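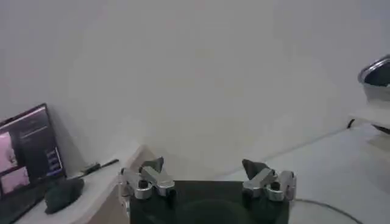

Figure 6.1 An open gripper in front of a desk.

Home Books Chapters Teachers Contact

Print this page | E-mail this page

Chapter 6
Songs and Signals Between Activities

In the previous chapter we spoke about the morning circle. Now we come to the short moments between two activities, which in many kindergarten plans have no line of their own. The children must put away the blocks, wash the hands, find the shoes, or come to the table. In this book we call such a moment a transition.

A transition is difficult for a child of three or four years. The child is busy with a game which has its own order, and an adult asks to stop it. If the request is only called across the room, many children do not hear that it is meant for them. They hear it as noise. A signal that is always the same is easier to understand, and a song is one of the oldest signals that teachers have.

At the Pravard kindergarten the teachers kept a diary of transitions during one September. They wrote down 483 of them. Next to each one they noted which signal was used, who gave it, and how long it took until the last child was ready. We will return to this diary several times in the chapter, and a part of it is printed in the exercises.

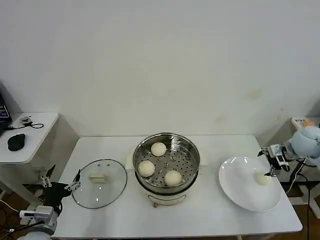

Boglárka Bíró objects that a song can also become a noise, if it is sung eight times in one morning, and she prefers to keep one melody for tidying up and to use only a hand sign for everything else. We find this a fair objection. Section 6.3 is about the number of signals a group can hold in memory, and there the reader will find hand signs, a small bell and the lamp signal.

For the first weeks, we recommend a very short song. Four lines are enough. The melody should stay within five or six tones, so that also an adult who does not like to sing can sing it without fear. The words should say what the hands are doing:

Blocks go home, blocks go home,
One by one the blocks go home.
Who is there beside the door?
No more blocks are on the floor.

Sing it slowly the first time – the children need to hear the words before they can move to them. Begin to put away the blocks yourself while you sing. Do not stop the song to correct a child. A child who joins only in the last line has joined.

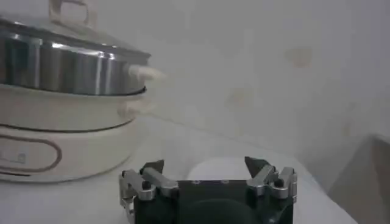

Figure 6.2 Electric hot pot with a glass lid.

Some groups use a puppet. In the Semeniuk songbook the puppet is called Pronik, and he is always late, so the children must sing to wake him. This works well with younger children. With children of five years it is better to let one of them begin the song, a different one each day, and to write the name on the board.
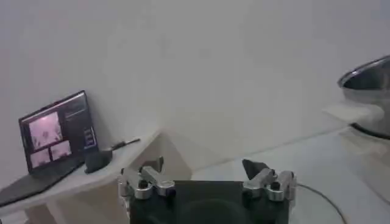

Would a recording not do the same work, asks Snežana Papadopoulos, when the teacher has a sore throat on a Thursday and there are still four days' worth of shoes in the hallway? It can help for one day. But a recording does not wait for the slow child, and it cannot repeat a line. The teacher can speak the words in rhythm instead, in a quiet voice, and clap.

Before you read section 6.1, observe one transition in your own group, from the signal until the last child is ready. Write down the words you used. Bring your notes to the first exercise, where you will compare them with the Pravard diary.

6.1 What the child hears

Skolora uses cookies to remember your language and your last page. Accept | Settings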